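Ticket subject: Photos upload fine but the newsletter goes out with the old ones
Product: Cidix Mailer, small business plan
Status: Solved
Opened by: Barry Rowbotham
Handled by: Sepehr Naseri

Barry Rowbotham, 9:40 am
Hello, and thank you in advance to whoever picks this up. I put together the monthly newsletter for our makers' and traders' association in Mirkthorpe, and it goes to 4,000 addresses, so I do like to get it right! For the December issue I swapped several of the pictures in the template for new ones. In the editor everything looks lovely. When I send myself a test, though, I get last month's pictures sitting over this month's words. I have tried logging out and in, a different browser, and my wife's laptop – same thing every time.

Sepehr Naseri, 10:25 am
Hi Barry, thanks for such a clear write-up, and I'm sorry this is holding up your issue. Could you tell me two things? First, do the new pictures have the same file names as the old ones? Second, when you swap a picture, do you use the Replace button or do you delete the block and drag in a new one? If you can attach one of the pictures that won't take, I'll try it in a test account on my side.

Barry Rowbotham, 11:05 am
Yes to the same names, I'm afraid. I've always called them page2, page3 and so on, going back years, so that I know where they belong (my predecessor Patrício set it up that way and I never saw a reason to change it). And I use Replace. I've attached the most stubborn of the lot.

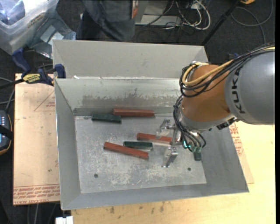 Attachment 1: KUKA arm over a metal bin, red and green blocks

Sepehr Naseri, 11:50 am
Got it, thank you. I can get the same result over here. Replace keeps the old web address when the file name matches, and our image server, Fidar, holds on to its saved copy for 16 hours. The editor skips that saved copy, so you see the new picture and your readers don't. Please rename each new file to something fresh, such as december-page2, then delete the old block and drag the new file in. After that, save, close the draft, open it again and send yourself one more test.

Barry Rowbotham, 1:15 pm
Well, I had a sandwich and then renamed all 13 of them, and the test has just come through with every picture where it should be. I can't tell you how relieved I am. One more question while I have you – will the back issues in the archive change too?

Sepehr Naseri, 1:30 pm
Wonderful news! The archive will stay as it is, as your new files have their own addresses now. I've passed the Replace problem to our developers and linked your ticket to it. I'll mark this one solved, and a reply here will open it again.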